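Transparent objects remain a weak point for the grasping method our group has developed under the Clilis project. Depth sensors return little usable data on clear plastic, and the planner then places its grasp on whatever lies behind the object. My earlier post on Foloteo, our training set, described this in November.

The revised method relies on color images taken at the wrist. A small network, Wako, estimates the outline of the object and proposes a closing point between the fingers. It was trained on 3,849 recorded grasps, of which 812 involved clear or glossy containers. Glare was left in the training images -- earlier attempts to filter it out also removed real edges. 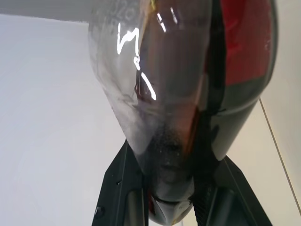
Wrist view of a clear plastic bottle with a red label, tapered end toward the fingers. Glare is strongest at upper left.

Dark bottles proved harder than I had expected. The network tends to treat a dark interior as a solid surface and a bright reflection as a gap. Adding a second view before the fingers close reduced this error, at a cost of up to 4 seconds per grasp. Nabila Samir is now testing whether the two views can be taken during the approach, with no pause of the arm. Results on soft pouches are not yet ready for release.

Contact: Clilis project page | © 2024 | Back to top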